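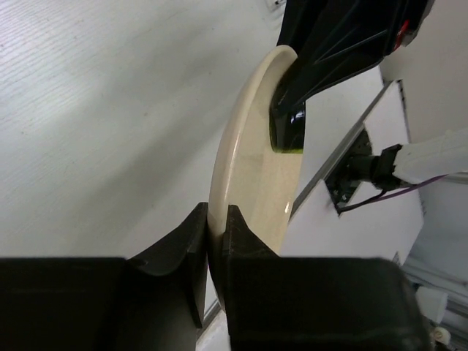

Fig. 1. Glazed plate with a raised rim, cream with a darker well.

CERAMICS FOR THE TABLE
Handout 5: Glaze faults and glaze fit

Read this before the studio session on 2nd June. Bring your test tiles and your notebook. The terms in capitals will be used in class without further explanation.

What a glaze is

A glaze is a thin layer of glass melted onto a clay body. It needs silica to form the glass, a flux to bring the melting point down, and alumina to keep the melt stiff enough to stay on a vertical surface. Most of the faults we see in student work come from one of these being out of proportion, or from a good glaze put on the wrong body.

Rims and wells

Glaze moves when it melts. On a plate it thins over the rim and gathers in the well, so the same glaze can give two colors on one piece. A raised rim will often break lighter. Speckle can come from iron in the clay body or from coarse material added to the glaze, and you can't always tell which from the surface. If it matters, look at a broken piece.

Glaze fit

Body and glaze both shrink as the kiln cools. If the glaze shrinks more than the body, it is pulled tight and cracks in a fine network. This is CRAZING. If the glaze shrinks less, it is squeezed, and flakes may come off at rims and handle edges. This is SHIVERING. Shivering is the more serious of the two on tableware – a flake of glaze is a flake of glass, and it can end up in food. Discard any piece that shivers.

To correct crazing, add silica in small steps and fire a tile at each step. To correct shivering, reduce silica or bring in more sodium or potassium. Change one thing at a time and write it down.

Crazing may show up months after firing. A plate glazed in November can look sound until spring. Take moisture in the body as the usual cause in earthenware.

Surface faults

CRAWLING: the glaze draws back and leaves bare patches. Look for dust, oil from hands, or a coat that was too thick and cracked as it dried.
PINHOLES: small holes left by escaping gas. Try a slower bisque firing or a short hold at top temperature.
RUNNING: too much flux, too much heat, or too thick a coat near the foot. Leave a clear margin above the shelf. 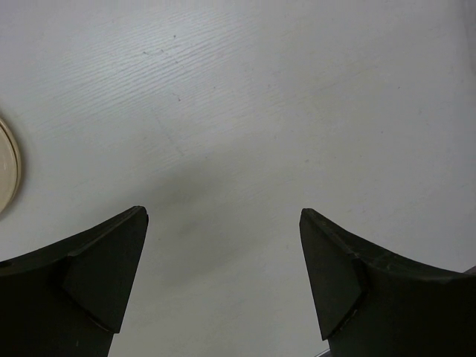 Fig. 2. Pale, white-painted tabletop.

Judging color

Look at tiles on a plain, light surface in daylight. A strongly colored cloth or board will change how you see a cream or a gray. Compare tiles side by side and turn them, as gloss hides small faults from some angles.

Exercise

Glaze three tiles from the bucket marked Skonen (the class base white): one coat, two coats, three coats. Label the backs in iron oxide before glazing. Record the cone, the shelf position and anything you see at the edges. The recipe is sheet 654 in the studio binder.

Questions about materials go to Abundio Ocampo. Gilles Hervieu loads the kiln and will refuse tiles with glaze on the foot.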